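Speaker notes - Reviewing the Jallside service kit for board-level server work

Slide 1. Title and wrist view 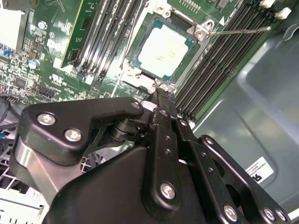

Wrist camera view at the CPU socket, load lever on the right. Memory banks on both sides.

Leave this one up while people sit down. Start talking when the door closes.

Say what the talk covers: the Jallside kit as sold, which means gripper, wrist camera, mounting plate and the Pal software license. Arm not included. We ran it on a Sernov arm we already owned. Everything I say about reach and payload belongs to the arm, so I will mostly skip it.

Say who paid. Dredmont bought the kit at list price through the normal purchasing route. The vendor answered support tickets and had no say in these slides.

Point at the finger tip, just off the lower right corner of the socket. Most of the talk is about the space between that tip and the metal next to it. Point at the memory slots too, then move on.

Slide 2. Why we looked at this

We refurbish servers. The repetitive part is opening the case, pulling memory, checking the processor, and putting a known set back in. Technicians are good at it and get bored by it. The question was whether a bought kit could take over part of that work without a year of custom engineering.

Keep this under two minutes. The audience knows the problem.

Slide 3. What is in the kit

Read the list and do not expand on it.
Two-finger gripper with linkage drive.
Wrist camera, fixed focus, on its own bracket.
Adapter plate for common arm flanges.
Cable set.
Pal, one seat.

Mention that the printed manual covers the gripper well and barely touches the camera. The camera settings are in the Pal help pages under "Views". It took us a while to find them.

Slide 4. Installation

Mechanical mounting was done in a morning. The adapter plate fit the Sernov flange with no rework. Cable routing was slower. The supplied cable is long enough to form a loop behind the gripper, and inside a chassis a loop finds something to catch on. We ended up clipping it at two points along the forearm. I would ask Jallside for a shorter cable option.

Software setup took longer than the hardware. Pal wants the camera calibrated before it will save any approach path. Do it with the arm warm. We did it cold the first time and repeated it after lunch.

Slide 5. The test

Four tasks, same order every time:
Approach the socket and hold position.
Open the load lever.
Release and lift one memory module.
Return to park.

Total attempts, 538. A technician stood by with the stop button for all of them. An attempt counted as complete only if all four steps finished with no human input. That is a strict rule and I want to say so before showing the number.

Slide 6. Results

Complete attempts, 383. Let people do the division. It comes to 71 percent.

Expect a question on what happened in the rest. Most ended at the load lever. The lever is thin, it reflects light, and it sits close to the memory slots. If Pal places it slightly too low, the tip goes under at the wrong angle and the force limit trips. The force limit did its job each time, and we recorded no damaged sockets. We did bend one lever during setup, before counting started. Mention it if asked.

Memory modules were easier than I expected. Latches gave some trouble when the gripper came in at a steep angle, and a shallower approach fixed most of it.

Slide 7. Clearance

Go back to the title picture if there is time. The housing behind the fingers is large compared with the tip. Near the middle of the board that is fine. Close to a side wall, the outer linkage becomes the limit long before the tip does. Pal lets you draw keep-out zones, but it does not know the shape of the chassis unless you load a model of it. We drew ours by hand for each chassis type.

The other point is what the camera can and cannot see. It looks along the fingers, so the gripper covers a good part of the view. Anything directly behind the linkages has to be known in advance. A second fixed camera over the bench would help. Pal accepts one, but the extra input is a paid option.

Slide 8. Speed

One complete attempt took 226 seconds at the settings we trusted. A technician is faster. Say it plainly and do not argue with it. The case for the kit is that it can run through a batch while the technician does something else, and with the current completion rate someone still has to stay within earshot.

Slide 9. What I would change

Shorter cable, or a right-angle connector.
Narrower housing. Jallside tells us one is planned. No date.
Better lever detection under bright light. We got an improvement by turning off the lamp nearest the bench.
Log export from Pal in a plain format. At present it writes its own file type and you convert it afterward.

Slide 10. Recommendation

For open boards on a bench, yes, worth a trial. For boards inside a chassis, wait for the narrower housing unless your cases are roomy. We are keeping ours and moving it to memory removal only, starting in June.

Questions. Backup slides 11 and 12 have the Pal settings and the keep-out drawings.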